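Storage for Shared Play Equipment: Choosing and Testing a Basket
Project report, Unit 2: Materials in Use
Žofie Ďurica
Submitted 20th June

1. Background

The play corner in our building's common room has no fixed place for small toys. Balls, beanbags and soft blocks end up under the chairs and have to be collected before the floor can be swept. My project was to choose a container that would sit on a table, hold the soft balls and be easy for a small child to use without help.

I started in January by looking at what was already in the room. There was a cardboard carton with torn flaps and a plastic crate that was too deep. Children could drop a ball into the crate but most could not reach the bottom to get it out again, so they tipped it over.

2. Requirements

I talked to parents who use the room and wrote down what they asked for. The container had to be open at the top, with no lid to lose. It had to be light enough for an adult to carry in one hand, and it could not have sharp corners. It also had to be washable. One parent asked for a bright colour so that children would know where it was from across the room, and I added that to the list.

The budget was $100 for everything, including a spare.

3. Options considered

Three containers were compared. The Flatix is a folding fabric box. It stores flat, but the sides sagged inward when it was half full and the balls rolled out over the low side. The Dubey is a wire basket with a painted finish. It kept its shape and was easy to rinse, but the cut ends of the wire at the rim were rough on the sample I borrowed. The Ponix is a woven basket made from a synthetic strand that looks like rattan. It has no loose ends that I could find, and it can be wiped down with a damp cloth.

I chose the woven basket. It was not the cheapest, but it met all of the requirements and left enough money for a second one.

4. Method

The basket was placed on a table against the wall, with the long side facing out. I used the soft foam balls from the play corner, as they are the toys that go missing most often. Each trial was one ball placed in the basket and taken out again. I wrote down whether the ball stayed in and whether the basket moved on the table.

Trials were done over 7 afternoons and logged in a Vodeo spreadsheet. The final log has 1,059 entries. I did not use the entries from the first afternoon in my results, as I had not yet settled on where to put the basket.

5. Results and discussion

The shape of the basket mattered more than I expected. The sides flare outward from a flat bottom, which gives a wide opening to aim for, and the corners are rounded.

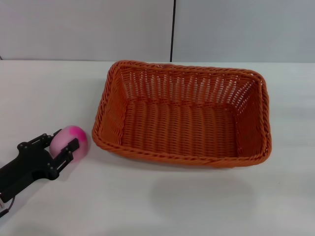

Balls placed from directly above nearly always stayed where they landed. Balls dropped from higher up sometimes bounced against the far side, and a few came back out. The basket slid a little when it was empty and someone pulled on the rim. A rubber mat underneath fixed this — I used an offcut of drawer liner.

Cleaning was slower than it would be with a smooth plastic tub. Dust collects between the strands and a cloth does not reach all of it. A soft brush worked better.

6. Changes for next time

I would test with more than one kind of toy. The beanbags were left out and they are heavier than the balls, so I can't say how the basket would behave with them. I would also decide on the table position before logging anything.

The second basket is now in the cupboard beside the sink, with the brush and the rest of the drawer liner.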